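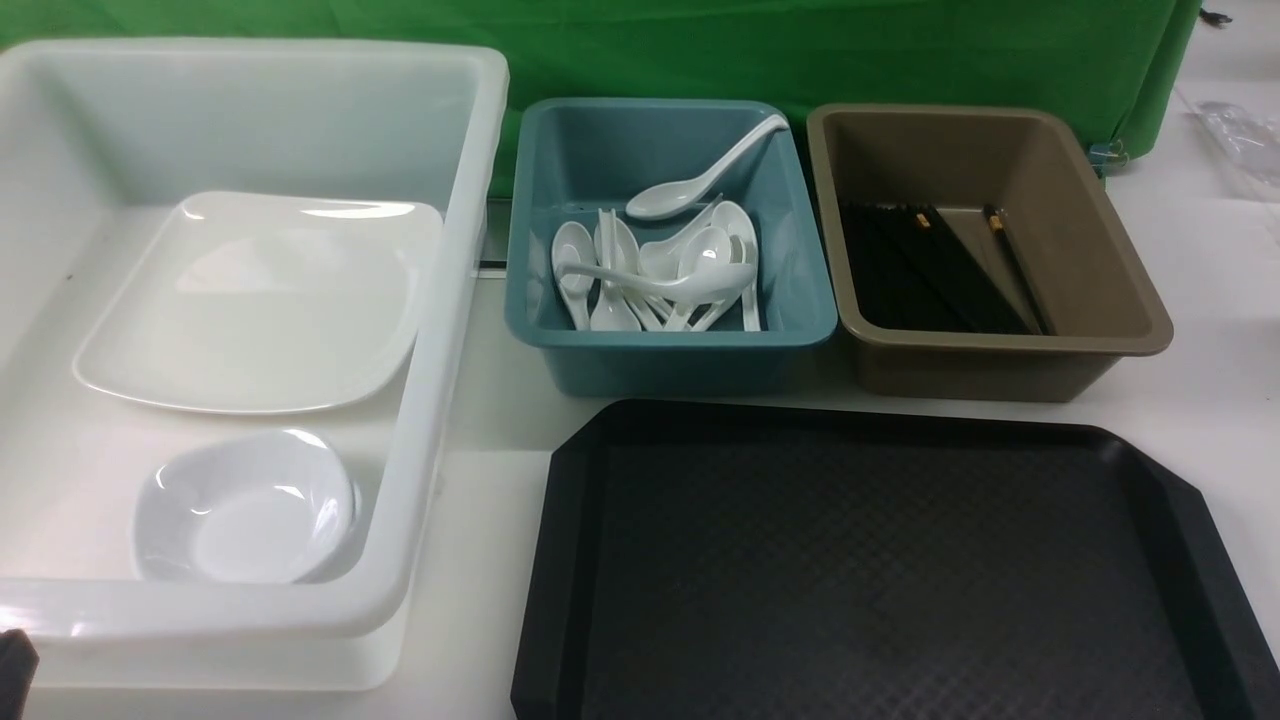
Sulness Table Kit: what's in it and where it goes

Hi! This is the readme for the dish-sorting set I put together for Sulness, our little tableware project. I kept getting the same questions by email, so I finally typed it all up one Thursday (with a lot of coffee).

What's in the set

The big translucent white bin is for plates and bowls. Plain white ones, please! The square plate goes toward the back and the small bowl in front of it, and yes, the plate can lean a little.

Spoons get the teal-blue bin. They're the white plastic soup spoons with the deep oval bowl and the curved handle, and I don't care which way up they land. I used to line them all up and gave that up within a week.

There's also a taupe-brown bin and a flat black serving tray. Keep the tray in front where you can reach it.

The list

The full log has 870 entries, one line per item put away, in six files. Each line gives the item, the bin it went into and a short note if I felt like writing one (sorry, some of mine are just "ugh, spoons").

Known problems

Thabiso Moodley caught 30 lines where I'd typed "bowl" and meant the bowl of a spoon. Those are fixed in the March copy. If you have the older Adthorpe copy, please toss it and grab the new one!

Still to do

Add forks. Maybe cups too, if I can find a bin deep enough.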